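Accueil Société Culture Maison Voyages Abonnés

Ce que l'on garde

Grand format | 40 partages | 2 commentaires

Il y a toujours un moment, dans le tri d'une maison de famille, où l'on s'assoit. Chez nous, c'est arrivé un jeudi de mars, vers quatre heures de l'après-midi, sur la dernière marche de l'escalier de Gonorport, avec un bol ébréché sur les genoux et l'impression très nette d'avoir perdu toute notion de ce qui avait de la valeur. Le bol n'en avait aucune. Je l'ai pourtant tenu un bon quart d'heure, parce qu'il avait servi, tous les étés de mon enfance, à recueillir les noyaux de cerises sur la table du jardin.

Les grosses choses, curieusement, se règlent vite. L'armoire est trop haute pour tous les appartements de la famille (et Dieu sait si nous avons mesuré, remesuré, envisagé de scier la corniche), le buffet part chez une cousine, le piano que personne n'accordait plus trouve preneur dans une école de musique. Ce sont les petites qui vous retiennent. Les boutons dépareillés, les médailles de baptême, une clef dont on ne sait plus quelle porte elle ouvrait, les chaînes si bien emmêlées qu'il faudrait une aiguille, une loupe et un dimanche entier pour en venir à bout. Elles tiennent dans le creux de la main et elles prennent toute la semaine.
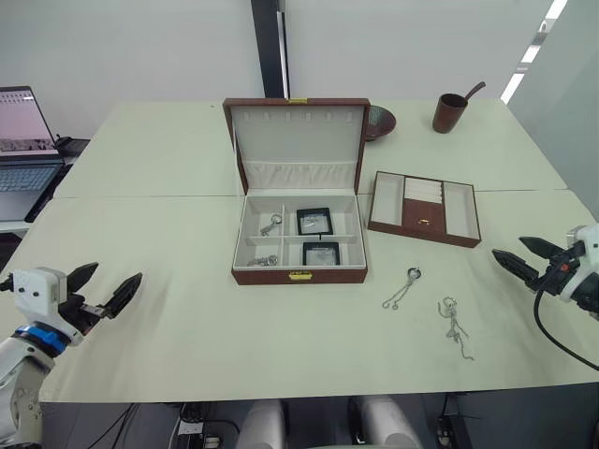
Moi j'ai tout donné le premier mois et je l'ai regretté pendant dix ans, m'a écrit Maëlle après un premier billet sur le sujet. Elle ajoutait qu'elle ne regrettait ni l'or ni les perles, que sa sœur porte très bien, mais une broche en fer-blanc gagnée à une fête foraine, que sa grand-mère mettait pour aller voter. J'ai beaucoup pensé à cette broche. Elle aurait fini, comme tant d'autres, dans un sachet vendu deux euros sur un trottoir de vide-grenier, et quelqu'un d'autre l'a peut-être aujourd'hui au revers de son manteau.

La maison Hirel, qui organise des ventes de succession sur toute la côte, reçoit les familles dans une ancienne graineterie où flotte encore, les jours de pluie, une odeur de sac de jute. On y arrive avec ses cartons et ses espoirs. On en repart souvent avec les cartons. Le lot de bijoux que nous avions apporté a été estimé à 130 euros, toutes pièces confondues, ce qui a plongé ma tante dans un silence assez majestueux jusqu'au parking. Un peu plus loin dans la salle, une famille apprenait au même instant que sa vilaine pendule, celle qu'on cachait derrière un rideau, partirait sans doute à 4 000 euros. Ils ne l'avaient jamais aimée. Ils se sont mis à la regarder avec une tendresse toute neuve, c'était assez beau à voir !

On m'avait recommandé aussi l'atelier Pylypenko, rue des Cordiers, où l'on répare les fermoirs, les montures et les montres qui retardent. C'est une échoppe minuscule, avec une sonnette fatiguée et un poêle qui ronfle de novembre à avril. J'y suis allée pour une chaîne cassée, j'y suis restée jusqu'à la fermeture. La question qu'on vous pose là-bas est très simple : est-ce pour porter ou pour garder ? Les deux travaux ne demandent ni les mêmes soudures ni le même prix. J'avoue avoir bredouillé. Porter, ai-je fini par dire, et je crois bien que c'est cette réponse, donnée un peu au hasard devant le comptoir, qui a décidé de tout le reste du tri.

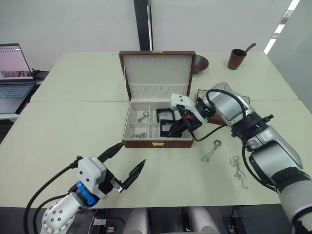

Car une fois rentrée, j'ai repris chaque chose avec cette question en tête. Les boucles d'oreilles à clip, qui pincent atrocement, sont parties chez une nièce qui fait du théâtre. L'alliance de l'arrière-grand-père, bien trop grande, attend d'être remise à taille pour mon frère. Quant aux montres, elles sont restées en famille, y compris celle qui ne donne l'heure juste qu'à plat sur une table de nuit.

Il y a bien sûr des solutions plus modernes. Le garde-meuble Stonero, à la sortie de la ville, loue des box au mois, et j'y ai croisé des gens très aimables venus « rendre visite » à leurs cartons. L'un d'eux payait depuis si longtemps qu'il aurait pu racheter trois fois le contenu. Je ne me moque pas, j'ai failli signer. Le bureau était chauffé, le café correct, et la perspective de ne rien décider avant l'année suivante avait, ce jour-là, un charme fou.

Nous avons finalement fait le partage dans la cuisine, à l'ancienne, en tirant l'ordre de passage dans un chapeau. Il y a eu des échanges, une petite bouderie, un gâteau au yaourt. Ma tante a pris la médaille qu'elle disait détester. Le bol ébréché n'était sur aucune liste ; je l'ai glissé dans mon sac avant de rendre les clefs, et il attend les cerises sur le rebord de ma fenêtre.

Partager 40 | Commenter 2 | Article suivant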